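Nov 29, 2018

# Notes from the Mellor open day

I took a day off to go to the open day at Mellor, mostly to see what their manipulation people are doing with simulation. My background is fixed automation: indexing tables, vacuum cups, a lot of pneumatics. I have been reading about learned grasping for a while and wanted to see it run in front of me, with somebody at the keyboard I could ask things.

Parking was at the back of the building and the signs sent everyone to the wrong door. The printed schedule listed 9 stations. I had planned on seeing all of them and spent most of the day at 2. The queue for the mobile base was long and the palletizing cell was a standard one with a new teach pendant, so I skipped both.

## Station 2: the simulator

The group calls its simulator Bumby. It is a physics engine with a renderer bolted on, plus a task layer that sets up a room, puts a table in it, puts one or more objects on the table, and gives the arm a goal. The demo ran on a workstation under the desk with a large monitor on top. The person running it had a terminal open on the left and the render on the right, and she was willing to change things on request, which made the station worth the trip.

The task was pen holder work. The arm is a white one with a black parallel gripper, and the job is to get hold of a marker standing in a mesh cup. It sounds trivial. Anyone who has tried to automate removal of a thin part from a loose container will know better. The marker leans. The lean changes if you touch the cup. The cup weighs very little and is free to slide. If one finger arrives a few millimeters before the other, you have pushed the whole assembly across the table before you have closed on anything.

The approach they use is top-down: jaws vertical, open, positioned over the table, then a lateral correction, then a descent. The cap is the target. I asked why they don't come in at an angle matching the lean. The answer was that they tried it, and the wrist ran into its limits too often for cup positions on the far side of the table. Top-down grips a tilted cylinder badly but it can get there every time. They accept some rotation of the marker in the jaws during closing and let the compliance of the fingertips absorb it. 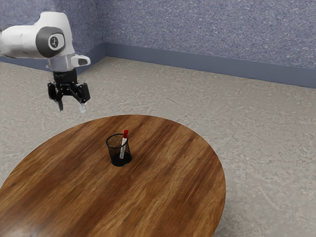 Contact modeling took up most of the conversation. A mesh cup is a nuisance for a physics engine. If you model the wire, you get thousands of tiny collision shapes and the step time goes through the roof. If you model the wall as a solid shell, the physics is cheap and the marker slides on a surface that is too smooth. Bumby does the second and adjusts friction on the inside wall to compensate. The visual model and the collision model are separate files, so the cup can look like mesh and behave like a can. I have no objection to that. We do the same thing with guard panels in cell layouts.

Friction at the fingertips is randomized per episode, as are the mass of the marker, the lean and the position of the cup. Surface textures are swapped too: table, floor, walls. The reasoning is the usual one. A policy that has only ever seen one table will learn the table. Some of the results are ugly, with wall finishes I would not want in any room I had to work in, but the camera input ends up varied and that is the point of the exercise.

I asked to see the friction turned down until it failed. She edited one value and reran it. The jaws closed, the marker came up a short way, and then it slid out and dropped back into the cup. The cup tipped, rocked, and stayed upright. On the next run with the same value it went over. The two runs differed only in the starting lean. This was the most useful thing I saw all day. A demo that always works tells you where the presenter stopped testing.

Things I wrote down at this station:

- Physics step and render step are decoupled. Training mostly runs with low-resolution rendering; the nice output is for people.
- The gripper linkage is modeled as a single driven joint with mimic joints. Backlash is ignored.
- Gripper force is capped, and the cap is also randomized.
- Success is defined as the marker clear of the rim and still held after a hold period. Knocking the cup over counts as a failure even if the marker is in hand.
- No tactile input. Position and camera only.

The last item surprised me. For a thin part in a light container I would want to know about first contact, and a camera is a poor way to find out. Their position is that tactile simulation isn't good enough yet to be worth training on. It may be true. I would still put a cheap contact sensor on the real one and use it as an abort condition.

## Station 9: the hardware

The physical version was at the other end of the hall behind a light curtain. Same task in outline, different controller build. The controller is Clelitz, which they have been running in-house and plan to package properly in January. Clelitz takes the policy output, which arrives at a low rate, and turns it into joint commands at the rate the arm wants. In between it does smoothing, joint limit checks and a speed clamp.

I watched long enough to form an opinion. The motion was slower than in simulation, deliberately, with visitors close by. Grasps that went well looked the same as on the monitor. Grasps that went badly went badly in a different way. In Bumby the typical failure was slip after closing. On the hardware it was early contact: one fingertip caught the rim of the cup during the descent, the cup moved, and the arm carried on down into a situation it no longer had a correct picture of. It recovered from some of these. For the others the operator hit stop, reached in, reset the cup and started again.

I asked whether the rim contact came from calibration error or latency. The operator thought calibration, specifically the camera mount, which had been moved that morning to make room for the barrier. I would have guessed latency from the way the error grew during fast corrections. We did not settle it. Logging was off for the demo, so there was nothing to look at, and I said what I thought about that as politely as I could.

The curtain tripped twice while I was there, both times from visitors leaning in with phones. The restart was clean each time: drives on, a slow move to home, then resume. Credit to whoever wrote that sequence. It is boring work and most research setups I have seen need a power cycle.

## The talk

There was a short talk after lunch on where this might be used. The slides named kitting and lab sample handling. The sample handling case made sense to me, with its thin cylinders, light racks and low throughput, and a technician nearby. Kitting made less sense. Cycle time was not on any slide, and when someone in the row behind me asked, the answer was that it hadn't been optimized. For a kitting line that's the first number anyone will want. A fixture and a dumb gripper will beat this on speed for any part you can fixture, and most of them you can.

Where I could see it earning a place is in the leftover jobs, the ones where parts come in whatever container the supplier felt like using. We have two of those at work. Both are done by hand, and both have been quoted for automation and rejected, because the fixturing would cost more than the rest of the cell. If the robot could deal with a leaning part in a sliding container at even a slow rate, I'd run it overnight.

## What I'm taking back

Bumby looks usable for feasibility checks even if you never train anything in it. Being able to vary friction and lean and see how a plain scripted approach holds up would have saved me a bad quote last year. I have asked for access. The license terms are still being written, and I was told to email again in the new year.

I am less convinced by the hardware side, but it is earlier along than the simulator and was being run with a crowd pressing on the barrier. I'd like to see it on an ordinary day with logging on and the camera bolted down.

Lunch was sandwiches. Bring earplugs if you go to the next one, the compressor is in the same hall as the talk.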